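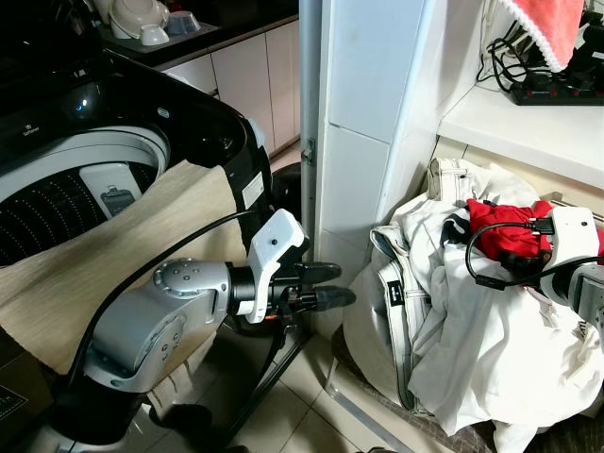 Top-loader with the lid up and a beige cloth over the rim.

To: Wavley FC supporters list
Subject: Re: Away travel and the Prestano game

Replying to the earlier message, quoted in part:

> Does anyone know what is happening with the buses for the
> Prestano game? I heard the club only got 1047 tickets and
> that they are nearly gone. Also, is it true that Colik is
> going to start up front again? He looked worn out against
> Pons and I would rather see him come on for the last half
> hour.

The ticket number is right. The club was given 1047 seats, all in the end behind the south goal, and season ticket holders had first pick. As of this morning there were some 50 left. They are being sold at the office window only, not online, and the window closes at 4 p.m.

We have two buses booked. The first is full. The second has 13 open seats, and if you want one you need to write to me off the list with your name and a phone number. Please don't reply to everyone.

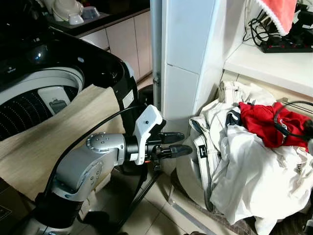
Both buses leave from the lot behind the stadium at 9:30 in the morning. Last time we waited for late arrivals and missed most of the warm-up, so this time we go at 9:30. The drive is a little under three hours with one stop. Coolers are fine on the bus but have to stay there, as Prestano doesn't allow outside food or drinks through the gate.

On Colik, the coach told the local radio that he trained all week and is fit. I thought he was poor against Pons too, but he got no service. We lost 2-1 and I can remember one decent cross in the whole second half. If we play with two wide men again I would start him. If we go with the extra midfielder – as we did in June – then I agree he is better off the bench.
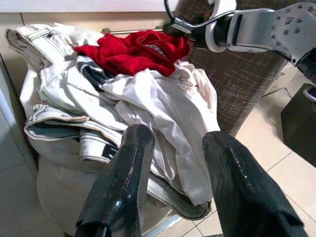

The bigger worry for me is left back. We gave up both goals against Pons down that side, and Prestano like to switch the ball early. They did it to us all afternoon in the home game and we were lucky to get a draw.

One more thing about the return trip. The buses will leave 45 minutes after the final whistle from the same place they drop us off. If you are getting a ride home with someone else, tell the person with the list on your bus before you go in.

I will post again when the second bus is full.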